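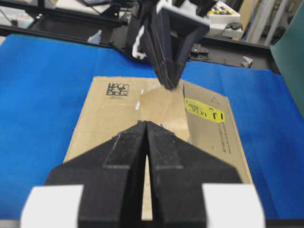

## Packing room, Benbridge — progress to 4 Sep 2023

Quick one, full figures follow with the October claim. Sorry for the gaps, written between deliveries.

**Boxes**

- Reusing flat boxes wherever we can. The corrugated ones come to us with old tape and labels still on — brown tape down the middle, yellow label, a data matrix code near the corner. Tape can stay if it's holding. Old labels have to be covered or peeled before anything goes out, the depot at Trellgate sent a pallet back over this in the summer.
- Target in the grant was 2000 boxes reused by year end. On course, though the small size is running short.
- Scuffed tape is fine. Split creases are not, those go in the recycling cage.

**Tables**

Blue cloths now down on the work tables. Bright blue, easy to see bits of tape and label backing against, and the boxes dont skid so much. Bought with the 60 pounds left over from the shelving line — hope that's ok, it's under the same heading. Receipt attached.

**Sessions**

Running 2 a week, as agreed. Morning one is full, afternoon one patchy. Would like to move the afternoon start later once the Utumus order is out of the way.

**Orders**

Utumus: first half packed and gone. Second half waiting on inserts from the printer, promised twice now.

Chiba: sample run of 100 approved, they want the tape narrower. Have asked for a price on rolls. Current stock is the wide brown sort and we've plenty left, so I'd rather use that up on the Benbridge parcels first.

**Problems**

- Label peeling is slow. Covering is quicker but uses up blank labels, and those weren't in the budget.
- Flat stack by the door is too high again. Needs a second rack or an earlier collection.
- Roller door sticking, reported to the landlord, no reply yet.

**Need from you**

Yes or no on blank labels coming out of the consumables line. Also the new claim form — the one on your site still has last years dates on it.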